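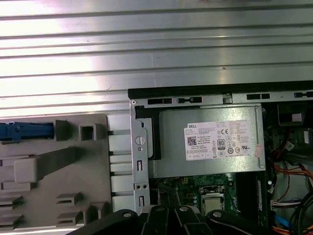 Desktop disassembly collection, wrist view
Notebook entry, 3 February 2024
Entered by: Larysa Onyshchenko
Read and initialled by: N. Shimada

Purpose of the session. To continue the collection of teleoperated demonstrations for the Stondlow disassembly policy, with the open Dell desktop as the workpiece. The chassis lay on its side for all work recorded under this entry. Task families attempted were the approach to the power supply, the grasp of a wiring connector, and the retreat to the home pose. Removal of the processor is outside the scope of this phase and was not attempted.

Target. The Stondlow plan calls for 500 accepted episodes across the three families. The January sessions closed with 200 accepted. The present session added 28, all of them reviewed before the log was closed.

Operator and software. Demonstrations were given by the undersigned on the Fuvum teleoperation console, using the same control profile as in January. Mr. Shimada supervised from the second station and kept the episode sheet. Recording was done through the Demchenko logger. The logger was restarted once, between episodes, after its disk queue stopped draining. No episode was open at the time.

Observations on the wrist camera

1. Glare. The ribbed metal surface behind the chassis returns strong white reflections, worst toward the left of the wrist view, where the grooves wash out altogether. Exposure was left locked at the January value so that the two sets remain comparable. Mr. Shimada favours letting the exposure float. I do not agree, as the power supply label then changes in brightness during the approach and the policy may come to rely upon it. The matter is deferred to the next planning meeting.

2. Finger occlusion. With the gripper in its standard mounting, the black fingers cover the lower edge of the motherboard in the approach pose. This is acceptable for the power supply family. For the connector family it is a nuisance, as the operator loses sight of the lower part of the board at the moment when lateral clearance matters most. A steeper approach was tried in the later episodes and felt more secure to the operator. Whether it yields better data cannot be judged until a policy has been trained on both.

3. Colour cues. The orange, red and black wires stand out well against the silver parts, and the white multi-pin connector is easily found by eye. There is some risk that the policy will learn the colour of the bundle in place of the shape of the connector. A second chassis with different wiring has been requested from Luvwood for this reason.

Rejected episodes. In addition to the accepted episodes, 5 were rejected on review. Two were spoiled by contact with the vertical frame beside the power supply; in each case the operator felt the contact through the console and carried on, contrary to the protocol. One was stopped by the operator before the grasp. The remaining two contained a pause at the start long enough to fall outside the trimming rule. All have been retained in the reject folder with the reason code entered, and none has been deleted.

Labelling. The phase boundaries "approach", "align", "close" and "retreat" were marked by the operator immediately after each episode. Mr. Shimada re-marked a sample independently. Our marks agreed closely on "close" and "retreat" and poorly on "align", where he begins the phase at the first wrist rotation and I begin it at the end of lateral travel. Until this is settled, "approach" and "align" are to be merged in any training export. Colleagues who have already pulled the January export should pull it again after the merge.

Safety and handling. The chassis was disconnected from mains before it was brought into the cell, and the disconnection was entered on the cell sheet. Power supplies are not to be opened by anyone working under this protocol.

Outstanding items

Written definition of "align", with reference clips. L. Onyshchenko.
Decision on exposure. N. Shimada to table both positions.
Matte covering for the ribbed surface. A grey cloth has been suggested; please check that it will not catch in the fingers.
Reply from Luvwood concerning the second chassis.
Cause of the stalled disk queue in the Demchenko logger. The log file is saved beside the session data.

The arm was parked and the console signed out at the close of work. The chassis remains in position in the cell and is not to be moved before the next session, which will open with the connector family at the steeper approach.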